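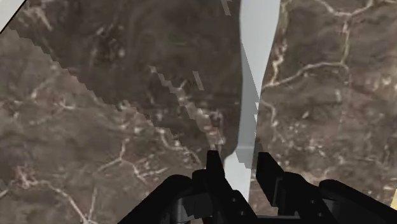 Wrist view from the simulated kitchen, with the gripper fingers over brown marble.

Wrist camera helps in simulation but not in the reported result. Is the comparison fair?

Posted by Macarena Farías

Our laboratory is attempting to reproduce the camera ablation published with the Dillow kitchen set. The policy is trained on 3542 simulated episodes, once with the wrist view and the room view together, and once with the room view alone. The authors report no benefit from the wrist view. In our runs the two-view policy is clearly better on the bowl tasks, and the difference holds over 7 seeds. We should be grateful for advice on whether we have misread the method.
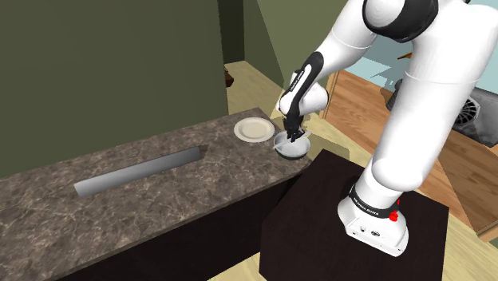 The arm, the start positions and the marble worktop are identical in both conditions. Only the input to the policy is altered. Training is stopped at the same step in each case, and we have not changed the learning rate.

Boglárka Rácz

Please check how the wrist view is removed. In the Dillow code the image is replaced with a blank one and the encoder remains in place, so both policies have the same number of weights. If you have deleted the encoder, your room-only policy is smaller and the two results cannot be set side by side.

I would also report the bowl tasks separately. The published figure is an average over all tasks, and nearly half of those are reaching tasks in which a close view adds little. A benefit on the bowl could easily be lost in that average - we found this with Gritach as well.

Domingo Villalba

It may be the textures. Marble is difficult for any encoder. We used plain surfaces and had no trouble.

Valentina Toledo

I agree with the first reply. With regard to textures, both conditions use the same worktop, so a change of surface would not settle the matter by itself. It would be worth running 2 or 3 seeds with the blank image before the full set is repeated. Kindly state the image size as well, as the default was altered between releases.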